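Tristcombe Surgery Patient Group
Minutes of the May meeting, 6.30 pm
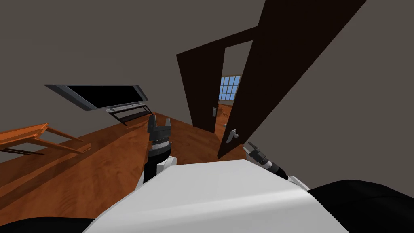 1. Online repeat prescriptions
Warrick Costigan reported that 501 patients had signed up to Litmont. Members asked how many had used it more than once. No figure was available.

2. Phone queue
The practice says waits are down to 48 minutes. Two members doubted this, having waited 63 and 68. Call logs to be requested again.

3. Drekora check-in screen
Supplier's claims noted, not accepted. Desk to stay staffed.

Closed 7.40 pm.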